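Aldale seating fault

The Aldale seating fault, also called the "late release" or just the Aldale fault, is a failure found in robotic assembly cells that press or drop a flat part into a fixture. The gripper opens before the part is down. The part then lands crooked, or sits on top of the guides, and the next step carries on as if all was well. Named after the Aldale plant, where it was first written up in July after a bad run on a two-arm cell built by Trodell.

Background

The Trodell cell used two arms over one shared board. One arm loaded, the other held back until its turn. Parts were thin plastic covers, placed straight down from above. The control software, Wosico, decided when a part was seated by watching the downward force at the wrist. Force goes up, part is down, gripper opens. Simple, and it worked for nearly 3,000 cycles.

Discovery

A line tech, Cristóvão Macedo, noticed covers rocking in their fixtures on the night shift. Of 200 parts pulled from the bins, 36 were not fully seated. None had been flagged. The log showed a clean force spike on every one of them, so the first guess was bad parts. New parts gave the same result.

Cause

Malte Kleinschmidt, who wrote most of the report, traced the spike to the wrist cable. At low reach the cable pulled tight and tugged on the sensor. The software read the tug as contact. Gripper opened a few millimeters too soon, part fell the rest of the way. Some landed fine by luck, some didnt.

A second problem made it worse. The wrist camera check was set to run only after a force fault, and there was never a force fault. So the camera never looked.

Safety

No injuries. The report did list one near miss: a tilted cover caught on the second arm and was thrown off the board toward the operator side. Guarding was in place and stopped it. The cell was locked out for the rest of the shift.

Reproduction in simulation

Cuadros rebuilt the cell as a simulated one to see if the fault could be made to happen on demand. Two arms, a perforated board, fixture plates, the cables modeled as well. 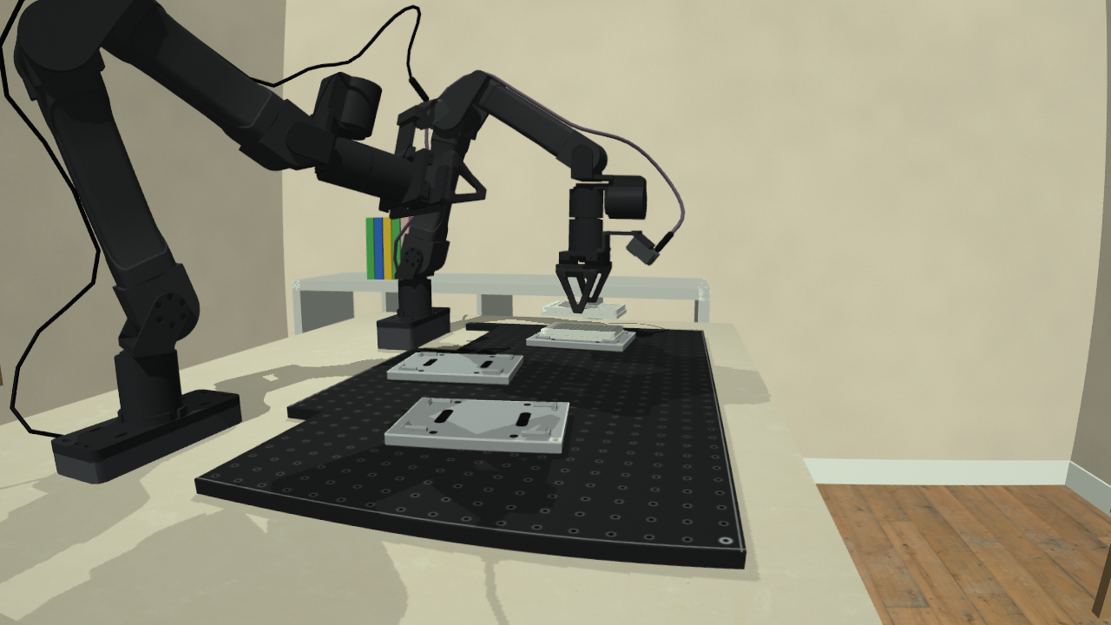 Early runs without cable drag showed no fault at all. With drag added, early release turned up within the first 100 placements. Critics pointed out that the drag values were tuned by hand untill they matched the plant log, so the result shows the cause is possible and not much more.

Fixes

Longer cable loop at the wrist. Force reading now has to agree with arm height before the gripper opens. Camera check runs on every placement, which slows the cycle a bit. Older Trodell cells got the software change only; the cable change was left up to the owner.

See also

Force sensing
Cable management
Lockout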